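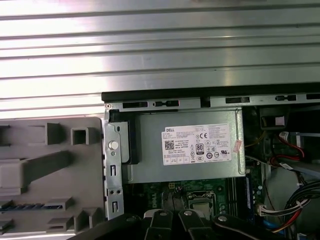 The Second Quote

By Lachlan Halliday
Dec 12, 2022

The first quote from Plornier was for the arm. Lenz read it twice, put it face down on her desk and went to get a biscuit.

"It does come with a cable," said Adum, when she got back.

Emness Refurbishing had taken in used office computers for 12 years and put memory in them by hand, and the hands had lately been asking for more money. Adum ran the workshop. Lenz ran the money, which she kept in a spreadsheet with a colour for every kind of regret. Arms were going to be green.

"What does the arm hold the memory with?" she asked.

Adum said that would be the gripper.

"Which is on the quote."

"Which is on the second quote," said Adum.

The second quote had the gripper on it, and a camera for the gripper, and a line called Integration that cost more than both and had no picture in the brochure. Lenz rang Plornier to ask what Integration was. A cheerful man told her it was different for every customer. She asked what it was for this one. He said they'd find that out during Integration.

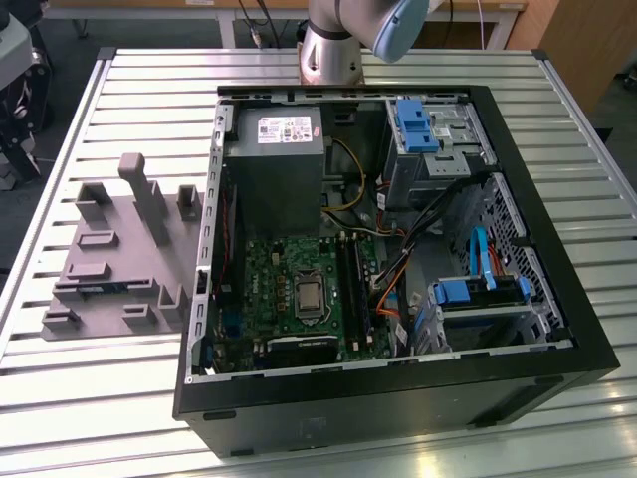
The bench, with a tower open and the fixture plate next to it.

The fixture plate was Adum's own contribution. Plornier had wanted 18 hundred dollars for something to stand the memory in, and Adum had a nephew with a 3D printer. The nephew did it for a carton of ginger beer and the filament. It took him 8 tries. Lenz entered the ginger beer under Capital Equipment, on principle, and for one whole afternoon it was the only line on the sheet that had come in under budget.

"So now it works," she said.

"Now it needs to be taught," said Adum.

"By whom?"

He looked at his shoes. She made a new column and labelled it Adum.

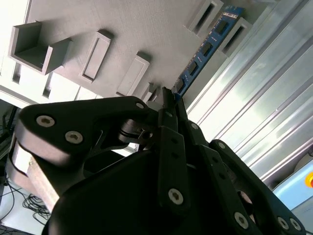 Page last changed: July 2023

She went down to watch on a Thursday. She'd brought the payback calculation, which said 30 months if the arm never sneezed, took leave or had a birthday. The arm had hold of a stick of memory and was considering it. Adum stood beside the red button with his hand out, like a man at the edge of a pool with a toddler in it.

"How long does it take you to put one in?" she asked.

"Me? A few seconds."

They watched a bit longer.

"And who opens the case?"

"I do."

"Who loads the plate?"

"It's a phased rollout," said Adum.

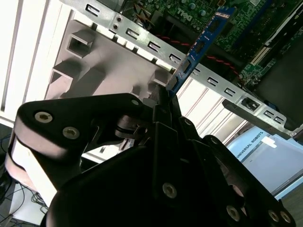

A memory module in the gripper, at the open case.

Lenz wrote "phased" in the margin and underlined it. She'd used the same word herself in July, to the bank, about the roof.

"What's in phase two?" she said.

Adum took a folded brochure out of his back pocket. It was from Plornier. He had circled something.

"Well," he said, "it'd go a lot faster with two arms."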